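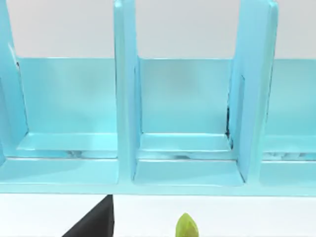
Simulated shelf task in Grollby, with the turquoise unit and the green object in front of the middle compartment.

Planner news: the shelf task gets its own approach step

Since June the planning group has worked mostly on one thing, placing small objects into a shelf with tall dividers. I promised Dagný Vigfúsdóttir that I would write it up for the newsletter, so people in the other groups know what has changed in Grollby (our simulator) and what they must update in their own scripts.

The old planner treated the shelf as one box. It went to a point in front of the box, then it went straight in. For an open table this is fine. For a shelf with compartments it is a poor idea, as the straight line from the table to the goal very often passes through a divider or through the front ledge. The collision checker refused the path, the planner tried again with a new random seed, and after 300 tries it gave up. In the log you only saw "no path found", and this told you very little about what was wrong.

Now the planner reads the shelf as separate compartments. Each compartment has an opening, a floor and a lip height. Before any motion is planned, the software chooses the compartment and puts an approach pose in front of its opening, higher than the lip. The arm plans freely to this pose. The last part, from the approach pose to the floor of the compartment, is a short straight motion with the gripper kept at a fixed angle. Miyuki Kawaguchi wrote the part that finds the openings from the mesh, and it works also when the shelf is turned a little to the robot.

The lip was the biggest trouble for us. In the collision model we had padded all surfaces by the same margin, and with the padding the lip grew so high that some good placements were forbidden. We have now 2 margins, one for free motion and a smaller one for the final motion. If you have your own config file, please look for the key "padding" and change it to "padding_free" and "padding_final". The old key still loads, but it gives a warning and it will be removed in the next release.

Perception is not finished. The close view has little contrast between one turquoise panel and the next, and the surface is glossy, so highlights appear on the edges. Our segmentation (the Pramano model) sometimes joins a divider and the back panel into one piece. Then the opening finder believes that two compartments are one wide compartment. For the moment we compare the result with the known shelf model, and if the widths do not agree we throw the result away and take a new view. I would like a better solution. Okonkwo, our small labelling tool, can now export panel edges as well as regions, and Miyuki will train with these during the winter.

About speed: planning one placement takes nearly 800 milliseconds on the shared machine, with the mesh already loaded. Most of this goes to the collision checks close to the dividers. We tried to save the checks between runs, but the memory became too large when the shelf could move, so I took it out again. The branch is still there if somebody wants to have a look.

A few practical notes. The task is called "shelf_place" in the Grollby menu. You can pick the compartment by name (left, middle, right) or leave it empty, and then the planner picks the one with the shortest approach. The failure messages are new as well: you will now see whether it was the approach, the final motion or the grasp which failed. Stania, the replay viewer, shows the approach pose as a small set of axes, but you have to turn this on under View.

Please send me your failed runs, also the boring ones, with the seed and the config file. Dagný keeps the list of open bugs and she will answer questions about the config change while I am away in the first half of next month.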